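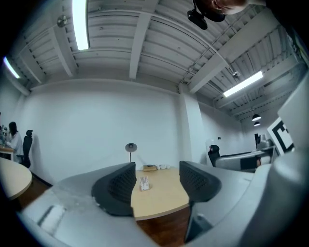
The Bumwood footbridge is 70 metres long and shuts for one week every December, and for that week the village on the north bank finds out what it thinks of the village on the south bank. I have lived on the north side long enough to have opinions, and I had intended to write them up somewhere with a view of the river. In the event most of this was written at a desk: small white keyboard, black lamp with a domed shade, a cardboard box I kept meaning to deal with. The bridge was closed, and the only café with a river view is on the other side of it.

For anyone who hasn't had the pleasure, the bridge is an iron truss on stone abutments, painted a green that was chosen to blend in with the trees and succeeds for perhaps a fortnight in May. It was built for the workers at the old Larkix paper mill, who lived on one bank and were paid on the other. The mill went long ago. The bridge stayed, largely through an oversight. When the site was sold, the deeds covered the mill, the yard, the weir and the chimney, and left out the means of getting to any of them, so for several years the thing belonged to no one in particular and was painted accordingly.

It is not a beautiful bridge. I say this with affection. The best that guidebooks can manage is "functional", and one of them puts it in the wrong county. The lattice sides are the right height for leaning on if you are a child or a very patient heron. The deck is timber, laid crossways, and each plank has its own note. Local people know the tune without knowing that they know it. When three planks near the middle were replaced after a flood, there were complaints that the bridge sounded wrong, and a letter in the parish newsletter called the new ones "flat".

The annual closure goes back to the transfer of ownership, when the county agreed to take the bridge on provided somebody looked at it properly once a year. Looking at it properly turns out to be a considerable business. A gang of 6 arrives with a van, a boat and a great many orange cones, more cones than the approach path can hold, so that the surplus stands about on the verge like guests who have come to the wrong wedding. They work from the south bank northwards. The bolts are struck with a hammer and listened to. The bearings at each end, which let the iron grow in summer and shrink in winter, are cleared of a year's worth of leaves, grit and crisp packets, greased, and left to get on with it.

I went down to watch on the second morning, which is permitted as long as you stay behind the cones. The hammering carries a long way over cold water. A sound bolt rings and a tired one gives a sort of cough, and after a quarter of an hour even I could hear the difference, or had persuaded myself that I could. There was one cough in all the time I stood there. The man with the hammer drew a chalk ring round it and moved on, with no more fuss than a dentist.

The real trouble, as with most bridges, is water. People imagine that rivers attack bridges from below, and they do, but this one has been far more thoroughly damaged by rain sitting quietly in corners. The Victorians were good at iron and less good at puddles. Where the diagonals meet the bottom rail there is a pocket about the size of a soup bowl, repeated all the way along both sides, and each pocket has been collecting weather since the day the bridge opened. Somebody eventually drilled drain holes in them. Somebody later painted over the drain holes. A good part of the December week is now spent poking them clear with a bit of wire.

Then there is the matter of going round. With the footbridge shut, the nearest crossing is the road bridge at Irneo Lock, a 5-mile round trip along a lane with no pavement and an ambitious attitude to corners. A minibus is laid on. It runs at times that suit the school, and so do not suit the surgery, and it holds fewer people than want to be on it. By the third day there is a thriving trade in lifts. Families who have nodded at one another across the water all year are suddenly sharing a back seat and a bag of parsnips.

This year there was also an argument to have on the way. The county has commissioned a study of the bridge's future from the engineers Atanasov, and the study offers two courses. The first is to repair the ironwork in place, section by section, over several winters. The second is to lift the whole span out by crane, take it away, strip it back to bare metal and return it, which would be quicker, dearer, and would leave us without a bridge for nearly 80 days.

The north bank favours repair in place. The south bank favours the crane. Each side has reasons, some of them to do with engineering. The south has the surgery, the café and the better shop, and can contemplate three months of isolation with some calm. The north has the school and a pub that does food at weekends. I have heard it suggested on our side that once the bridge goes off on a lorry it may never be seen again, and on theirs that we are frightened of a crane.

There was a meeting in the school hall, reached from the south by minibus, at which the colour was discussed for longer than the crane. A faction wants the original shade, which paint scrapings show to have been a dull chocolate brown. Another wants to keep the green. A third, smaller group asked whether the planks could be put back in the same order. The engineers wrote that down.

The cones came off the path a day early. By the time I got there somebody's dog had already been over and back, and the first people across from the far side were standing in the middle, looking down at the water and blocking the way for everyone else. I squeezed past them and went to the café. It was shut for its winter break until January.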